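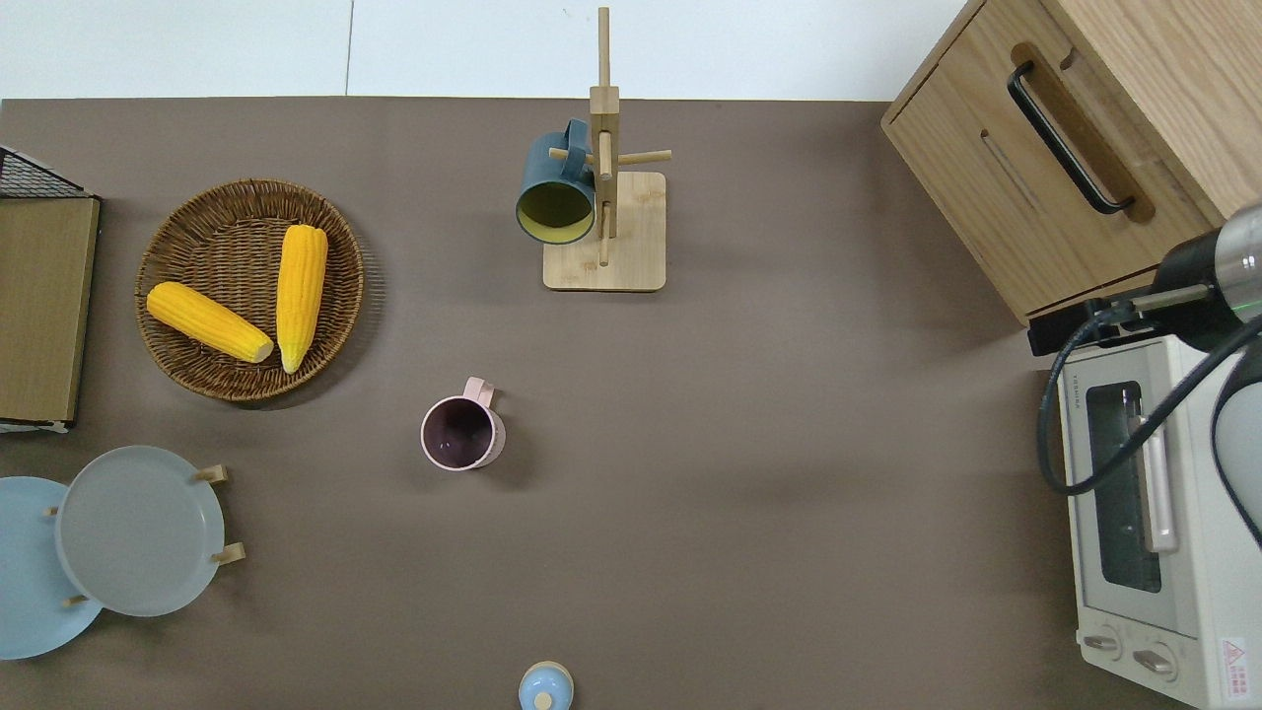 I have been wanting to write about the mug tree for ages, and every time I sit down to do it I end up rearranging the table again and then it's dinner. So tonight I'm typing first and fussing later. The short version is that I emptied an entire cabinet shelf of mugs, boxed up most of them, and moved the ones I love out to the table where I can see them, and I am so happy with it that I keep wandering in for no reason. The teal one with the yellow-green inside gets a peg on the left side of the tree, and the pale pink one with the dark purple-brown inside mostly lives on the table next to it, on account of being in use all day long. The corn in the wicker basket is tonight's dinner, and I'll get to the corn, I have opinions.

Okay, so, background. When I moved into this place in Badis the kitchen looked huge, and I filled it like it was huge. I had 14 mugs. For me! I don't throw parties. I have people over for coffee now and then, and they all want the same mug anyway. The rest sat in the back of the cabinet, stacked two high, and stacked mugs make me nervous. I chipped one pulling it out from under another one in September and stood there being mad at it for way too long. It was a mug from a bank. I have never had an account at that bank.

I'd seen mug trees at thrift stores forever and always thought of them as a grandma thing, the kind with the wobbly base and the pegs that go every which way. Then I went to Lomik (the home goods place out past the gas station, with the parking lot you can't turn left out of) to buy a dish brush, and there was a bamboo one sitting by the register. Square wooden base, tall post, short little pegs. I picked it up, put it down, paid for the dish brush, got all the way to the car, and went back in. I don't regret it one bit.

Some things I've figured out about mug trees, for anyone else standing by a register:

The pegs being short matters more than I expected. A long peg looks like it would hold better, but you end up having to swing the mug out in a big arc to get it off, and if there's anything nearby you will hit it. With short pegs it's a little lift and a tip.

Check your handles! I had two favorites that would not go on at all, the handle openings were those skinny ones you can barely get a finger through. One got demoted to holding pens. The other I gave away, and I still think about it.

Heavy mugs go low, or at least across from each other. I had everything on one side the first day and the whole thing leaned like it was listening at a door.

Rinse and dry before you hang. I'm bad at this. I'll give a mug a quick swipe with the towel and hang it up, and then there's a drip on the base, and wood does not love that. I keep a folded rag nearby now, and I wipe the base down whenever I remember, so call it every few days.

So what about the rest of the mugs? They went in a box, the box went in the hall, and the box stayed in the hall for 40 days. I know it was 40 because I wrote the date on the flap, meaning to be strict about it. The rule was that if I went into the box for a mug, I got to keep that mug. I went in once, for the big soup one. The rest went to the donation drop-off and I drove home feeling like I'd lost weight.

Next problem was the plates. Once you have nice mugs sitting out, the plates in the cabinet start looking at you. I've always had these blue-ish ones, pale blue and a grayer blue, and they were at the bottom of a pile under the everyday white ones, which meant I never used them. You know how it is, you take what's on top. So I got little wooden stands with pegs and stood the blue ones up, and now they're the ones I grab, and the white ones have gone a bit dusty. I had toast off the gray-blue one this morning and felt like a person in a magazine. It was slightly burnt toast, but still.

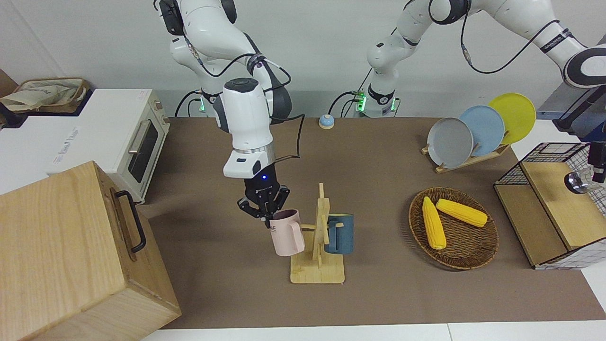
I did worry about plates standing on edge. My last apartment had a wire rack that was too shallow for dinner plates, and one rolled right out onto the floor one night at two in the morning and scared me half to death. Wood grips better, in my experience, and I like a stand where the pegs come up high enough to catch the plate well above the bottom curve. Give it a nudge in the store. If it rocks when you nudge it, put it back.

The toaster oven stays. I've gone back and forth on it so many times. It's big, it's white, it shows every crumb, and I've tried living without it on two separate occasions and both times I lasted less than a week. Heating a whole oven for one piece of leftover pizza makes me feel wasteful, and the microwave makes it sad. What I did change is how much stuff I let pile up next to it. It gets warm on the sides when it's been going for a while and I used to have the bread leaning right against it, like a genius. Now I pull everything back before I turn it on, including whatever has landed on top. Things land on top. It's a flat surface in a kitchen, I don't know what else to say about it!

Corn! I promised corn. I buy it at the stand out on Barua Road, the one with the honor box and the hand-painted sign, and I only buy what I'm going to eat that night or the next, which for me is a couple of ears. Everybody will tell you to keep the husks on until the last minute, and they're right, and I don't do it. I shuck it the minute I get home, on the back step, so the silk goes all over the yard and none of it goes on my floor. Then the ears sit in the wicker basket looking gorgeous until I start cooking. If I'm not going to cook it right away, it goes in the fridge wrapped in a damp towel. It does lose some sweetness, fine. I'd still take that over picking corn silk out of the sink strainer.

The basket, by the way, was supposed to be for fruit. I'm allergic to having fruit in a basket, I forget about it and then there's a peach situation. Corn works. Onions work. Once I put mail in it and then my water bill smelled like onions.

How I cook it depends on how hot out it is. On a normal night I boil it, four minutes, butter, salt, done. When I feel fancy I cut it off the cob (stand the cob on its end in a wide bowl, cut down, the kernels mostly stay in the bowl) and toast it in a dry pan until it gets dark spots, then in goes butter and a good shake of Zestatano. That's the lime and chile seasoning I got as a gift and ignored for a year and now put on everything. Eggs. Popcorn. Cantaloupe, don't make that face. I went through a whole jar of it in six weeks.

I also did cornbread in the toaster oven last month and I'm pretty proud of it. I used my smallest pan and I had to bring the temperature down a bit from the recipe, the top browns so fast in there when it's close to the heating element. A tent of foil for the last part helped. It was a little gummy in the middle, and I ate it out of a mug with milk like my family always did, so who cares.

Oh, cost, someone asked me last time I wrote about house stuff. I'm terrible at tracking it, but I did go back through the receipts, and for the whole kitchen redo, which is a very grand way to put it, I spent $265. More than half of that was shelf liner and a new faucet, neither of which is any fun to talk about. The mug tree was one of the cheapest things I bought and it's the one I'd replace first if it broke.

What's left on the list is the drawer under the phone charger, which I am not discussing, and the question of the lidded pots. I have a thing for small containers with lids. Light blue, with a little round knob on top? I'm taking it home. I've been using one for sugar and I'd like one for tea bags, except that I drink loose tea, so I would basically be buying a container and then a habit to go inside it. I'm thinking about it.

And I still want one more mug for the tree. I have a free peg and it's bothering me. Nothing bank-related this time. Something yellow would be nice next to the teal, or maybe a speckled one, there's a potter at the Badis market who does speckled ones with great big handles, and I've walked past that table six times now pretending to look at the bowls.

Water's boiling, I'm going to go eat.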